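# Joining the Grellon Supporters' Trip: Your Questions

Thank you to everyone who wrote in after the last away day. We've gathered up what people ask us most often, and if yours isn't covered, Mekdes Mersha reads every message that comes to the trips inbox (she's quick, too, except on match nights!).

**Who can come along?**

Anyone who follows Grellon, whether you've held a season ticket since childhood or you only picked up the scarf in February. Under-18s need to travel with a grown-up, and that grown-up has to be on the same coach, please.

**Do I need to be a member to get an away ticket?**

For league matches, yes. The club sends us our share of the allocation and members get first pick. For the cup tie at Arancibia we've been given 598 seats, so there's a good chance that friends and cousins will get in as well, but do put their names down early.

**What time do the coaches leave?**

At 8 in the morning from the north parking lot, and we really do mean it. Gadisa Abera has the list at the door of the first coach, and he'll try your phone once before we pull out. Coming home, we leave 45 minutes after the final whistle, or a bit later if there's extra time and everybody is still singing.
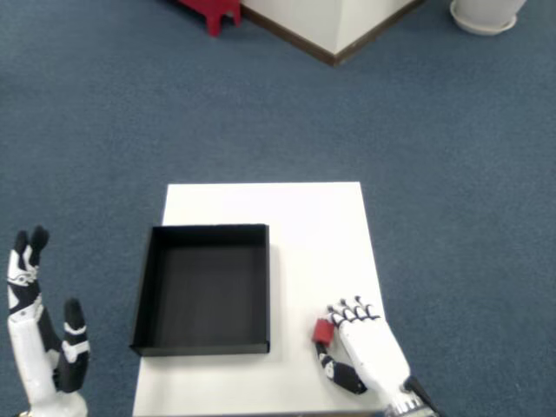 *An open black tray on a white board.*

**Can I choose my seat on the coach?**

Within reason! Families go toward the front, and the card players have had the back row for longer than I've been doing this. Tell us if you get carsick or need extra legroom and we'll look after you.

**What if the match is postponed?**

Your coach fare moves over to the new date. If you can't make that one, write to us within a week of the announcement and we'll refund it. Match tickets are handled by the club office, and they have their own rules about it.

**May I bring a drum or a flag?**

Small flags, always. Drums depend on the home club, and Arancibia wants to hear about them beforehand, so send Nahom Gebremichael a note with the size and he'll ask for you.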